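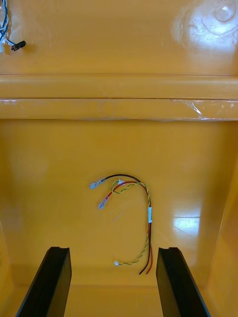 엘로이자 테이셰이라

유광 플라스틱 함체의 재사용 가능성 검토
제품설계 기초 과목 조별 과제 보고서
조원: 엘로이자 테이셰이라, 페르시 키스페, 한네 하칼라
제출일: 2025년 12월 13일

1. 과제를 맡은 경위

우리 조가 받은 과제문은 한 줄이었다. "기존 함체를 소형 측정기의 외함으로 재사용할 수 있음을 보이시오." 나는 처음부터 이 문장이 마음에 들지 않았다. 재사용할 수 있는지 알아보라는 말과 재사용할 수 있음을 보이라는 말은 다르다. 뒤쪽은 결론을 정해 놓고 근거를 모아 오라는 주문에 가깝다. 중간 발표 때 이 점을 질문했더니 담당 조교인 반데를레이아 베제하 선생님이 "안 된다는 결론도 근거가 있으면 받겠다"고 답해 주셨다. 그래서 제목을 '검토'로 바꾸었다.

대상은 노란색과 주황색의 중간쯤 되는 유광 플라스틱 함체이다. 로트몬트 실습동 창고의 선반에 있던 것을 7월에 배정받았다. 무엇에 쓰던 물건인지 알려 주는 서류는 없었다. 같은 선반에 있었다는 이유로 이스투라 계측 실습의 부품일 것이라는 말을 들었지만, 선반 위치는 출처의 증거가 되지 못하므로 이 보고서에서는 출처를 '불명'으로 적는다.

2. 처음 세운 계획과 그 문제

페르시가 쓴 초안에는 함체의 장점으로 표면 상태, 턱 구조, 기존 배선이 올라 있었다. 셋 다 그럴듯하다. 그런데 하나씩 따져 보면 장점이라기보다 아직 확인하지 않은 사항에 가까웠다. 아래에서는 초안의 주장을 먼저 적고, 내가 왜 그대로 받아들이지 않았는지를 적는다. 조원 사이에 의견이 갈린 부분은 갈린 대로 두었다.

3. 표면에 대하여

초안의 주장: 표면이 매끄럽고 광택이 살아 있어 도장이나 연마 없이 그대로 쓸 수 있다.

광택이 좋은 것은 사실이다. 빛이 닿는 곳마다 희게 번쩍인다. 문제는 그 번쩍임이 점검을 방해한다는 데 있다. 정면에서 보면 멀쩡하던 위쪽 판도 반사광이 맺힌 자리를 들여다보면 가는 흠집과 줄 자국이 보인다. 반사가 없는 자리에도 흠집이 없다고 말하려면 조명을 옮겨 가며 다시 봐야 하는데, 초안은 그 절차 없이 '양호'라고 썼다.

한네는 외함 안쪽의 흠집은 사용자 눈에 띄지 않으니 상관없다고 했다. 외관만 놓고 보면 맞는 말이다. 다만 우리는 안쪽에 기판 받침을 접착할 계획이었고, 접착이라면 표면 상태가 외관 이상의 문제가 된다. 매끄러운 면에 접착제가 잘 붙을지 우리는 모른다. 재질도 모른다. 초안에는 재질이 단정적으로 적혀 있었는데 근거를 물으니 색과 촉감이라고 했다. 색과 촉감으로 플라스틱 종류를 정할 수는 없으므로 그 줄은 지웠다.

4. 턱과 홈에 대하여

초안의 주장: 뒤쪽 판과 아래 공간 사이에 턱이 있고 홈까지 나 있으므로 덮개를 끼우기에 알맞다.

둥글게 마감된 턱이 가로로 길게 지나가고, 그 위로 두 줄의 선이 보인다. 작은 홈이 따라 난 모양으로 읽히기는 한다. 그러나 홈처럼 보이는 것과 덮개를 끼우는 홈인 것은 별개다. 성형 과정에서 생긴 단차일 수도 있고 보강을 위한 형상일 수도 있다. 우리 손에는 원래 덮개가 없고 도면도 없다.

페르시는 두꺼운 종이로 덮개 모형을 잘라 얹어 보자고 했고, 우리는 그렇게 했다. 얹고 들어내기를 10회 반복했는데 종이는 매번 제자리에 놓였다. 페르시는 이 결과를 '적합'으로 기록하려 했다. 나는 반대했다. 종이는 휘기 때문에 치수가 조금 틀려도 들어간다. 이 시험으로 알 수 있는 것은 종이가 턱에 얹힌다는 것뿐이고, 단단한 덮개가 맞는지, 흔들어도 빠지지 않는지는 알 수 없다. 기록에는 '종이 모형 얹힘, 고정력 미확인'으로 남겼다.

5. 투명 테이프(또는 필름)에 대하여

턱의 아래쪽을 따라 투명한 띠가 붙어 있다. 접착테이프인지 비닐 필름인지 조원들끼리도 끝내 합의하지 못했다. 가장자리가 우글우글하고 특히 오른쪽은 접힌 주름이 심하게 번들거린다.

초안은 이 띠를 한 마디도 언급하지 않았다. 나는 이것이 초안의 가장 큰 허점이라고 생각한다. 무언가를 눌러 두려고 붙인 것이라면 떼었을 때 문제가 생길 수 있고, 출고 때의 보호 필름이 남은 것이라면 떼어도 된다. 둘 중 어느 쪽인지에 따라 다음 작업이 완전히 달라진다. 한네는 보호 필름 쪽에, 페르시는 보수용 테이프 쪽에 걸었다. 나는 어느 쪽에도 걸지 않았다. 주름진 모양은 두 설명 모두와 어울리기 때문에 증거로서 가치가 낮다.

떼어 보면 알 수 있지 않느냐는 의견도 있었다. 대여 물품이라 담당자의 허락이 있어야 하고, 제출일까지 허락을 받지 못했다. 그래서 이 항목은 미해결이다. 점수를 깎이더라도 추측을 결론처럼 쓰고 싶지는 않다.

6. 배선에 대하여

초안의 주장: 기존 배선과 커넥터를 살려 쓰면 부품비를 아낄 수 있다.

위쪽 판의 왼쪽 구석으로 파란색과 흰색 전선이 작은 다발로 내려오고, 그 끝에 네모난 소형 검은색 커넥터가 달려 노란 면 위에 놓여 있다. 작은 금속 접점이 두어 개 보인다. 우리가 아는 것은 여기까지다. 정격 전압도, 극성도, 전선의 굵기도 확인하지 못했다. 파란색과 흰색이라는 색만으로 어느 쪽이 양극인지 정할 수 없는데도 초안의 회로도에는 파란색이 음극으로 그려져 있었다. 이유를 물었더니 보통 그렇다는 것이었다. 보통 그렇다는 말로 전원을 연결하는 것은 위험하므로 회로도에서 해당 부분을 뺐다.

비용 이야기도 과장되어 있다. 우리가 예산표에 올린 새 커넥터의 가격은 1,000원이다. 출처를 모르는 커넥터의 규격을 알아내려고 조원 세 명이 한나절을 쓴다면 절약이라고 부르기 어렵다. 시간은 예산표에 칸이 없어서 공짜처럼 보일 뿐이다.

7. 둥근 투명 부품에 대하여

위쪽 판의 오른쪽 위에는 투명한 반구 모양의 물체가 있다. 흡착판이라는 의견과 플라스틱 돌기라는 의견이 나왔다. 초안에는 '흡착식 고정 장치 내장'이라고 적혀 있었으나 고정하는 것을 확인한 사람이 없다. 명칭을 '둥근 투명 부품, 용도 불명'으로 고쳤다. 발표 자료를 만든 한네가 이 표현이 너무 초라하다고 했지만, 나로서는 초라한 쪽이 낫다.

8. 설문 결과를 크게 쓰지 않은 이유

다른 조에서는 재사용에 대한 선호를 설문으로 보충했고 우리도 같은 설문을 돌렸다. 무리이티 학생관에서 47명이 응답했고, 재사용 외함을 쓴 기기에 호감이 있다는 답이 많았다. 초안은 이 결과를 첫 쪽에 두었다.

나는 뒤로 옮기자고 했다. 질문이 "환경에 도움이 되는 재사용 외함을 어떻게 생각하십니까"였기 때문이다. 이렇게 물으면 싫다고 답할 사람이 드물다. 더구나 호감은 함체가 쓸 만한지와 관계가 없다. 질문을 고쳐 다시 조사할 시간은 없었으므로 결과 수치는 본문 논증에 쓰지 않는다.

9. 다른 의견

지도를 맡은 디르세우 포르텔라 선생님은 중간본을 읽고 "의심하는 것과 확인하는 것 가운데 앞쪽에만 분량이 몰려 있다"고 적어 주셨다. 받아들인다. 재질 시험을 유토라 공용 분석실에 일찍 신청했다면 3장의 절반은 필요 없었을 것이다. 신청서를 늦게 쓴 것은 내 잘못이다. 페르시는 지금도 함체가 충분히 쓸 만하다고 보며, 내가 작은 흠집을 너무 크게 다룬다고 생각한다. 그의 판단이 맞을 수도 있다. 다만 맞다는 것을 우리 조가 보이지는 못했다.

10. 현재 판정과 남은 일

측정기 외함으로의 재사용은 '판정 보류'로 한다. 전원을 넣지 않는 용도, 이를테면 부속품을 담아 두는 통으로 쓰는 데에는 반대하지 않는다.

다음 학기에 이 과제를 이어받는 조가 해야 할 일은 4가지이다.
띠의 정체를 확인하고, 떼어도 되는지 담당자에게 서면으로 허락을 받을 것.
재질 시험을 학기 초에 신청할 것.
커넥터의 극성과 정격을 계측기로 확인하고, 확인이 안 되면 새것으로 바꿀 것.
종이가 아닌 단단한 판으로 덮개를 만들어 턱에 맞춰 볼 것.

함체는 로트몬트 창고에 반납하기로 했다. 꼬리표에는 출처 불명, 재질 불명, 띠 제거 금지라고 적었고, 조별 기록장 사본은 베제하 선생님께 맡겼다.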